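Filed under: Opinion / Home & Table

Bring Back the Weeknight Supper Guest

Last July my neighbor Maya Ghanem knocked on my door at ten past six to return a ladder, and I told her to stay and eat. I had lentils, half a loaf of bread and a cucumber. She stayed until after ten. It was the best evening I'd had in months, and I've been a pest on this subject ever since.

I want people to feed each other on Tuesdays again! I don't mean a dinner party. I love a dinner party, but a dinner party needs a date picked three weeks out, a group text, a round of questions about who's off dairy, and a whole Saturday of cleaning the bathroom. By the time everyone sits down the host is worn out and the guests feel they owe something. Then it's their turn, and they put it off for a year.

My grandmother's kitchen in Custeck ran on a different plan. If you were in the house when the food was ready, you ate. The mailman ate. A man named Czesław Kwiatkowski, who came to fix the boiler one winter, ate with us so often after that I was in second grade before I learned he wasn't an uncle. She stretched the soup with water and potatoes and I never once heard her say sorry for it.

So since last summer I've kept a loose rule: one weeknight guest a week, asked the same day. A few have said no, and that's fine, because an invitation made at four in the afternoon is very easy to turn down. Most say yes, and they say it fast — you can hear how glad they are to have the question of supper settled by somebody else.

The one bit of fuss I allow myself is a tablecloth. It takes ten seconds to throw on, it covers the mail scratches and the marker stains, and it tells a tired person that they were expected. Plates can be whatever is clean.
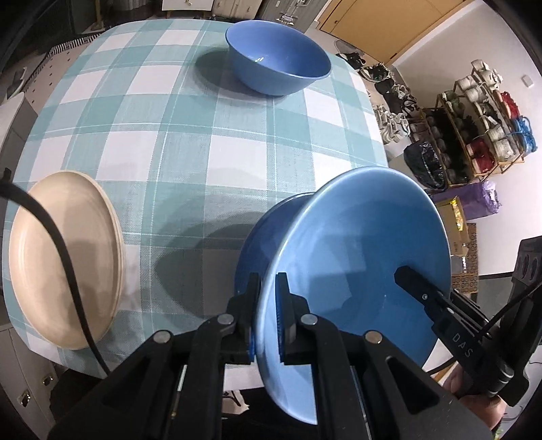
What to cook when you didn't plan to

Cook what you were going to cook. I really believe this is the whole trick, and it's the part my friends fight me on. Tarek Tannous, a far better cook than I am, will not have anyone over unless there's a roast. I've eaten his roast twice in 5 years. I would trade both of them for a standing chance at his scrambled eggs.

If there isn't enough, add rice. If there still isn't enough, put out toast. Nobody has gone home hungry yet, though Murray Maihi did once eat most of a jar of pickles while I looked for pasta, and he seemed perfectly happy doing it.

Ask the people you half know

Close friends are wonderful, but you'll see them anyway. The weeknight table is made for the other kind: the coworker you only talk to at the printer, the parent from the bus stop, the guy who just moved in downstairs. An hour and a half over a bowl of something is the right size for them. It has a natural end, too. Everybody has work in the morning.

I've learned more about my own street this way than in all the years before it. Gearóid Kavanagh, two doors down, used to tune church organs. He told me about one with 400 pipes and a family of mice in it, and we let the noodles go cold.

I know some people can't do this. They work nights, or they have a new baby, or the budget is tight enough that one more plate matters. Those are the people I'd like the rest of us to be inviting. Text somebody at four today and see what they say. I'm having beans.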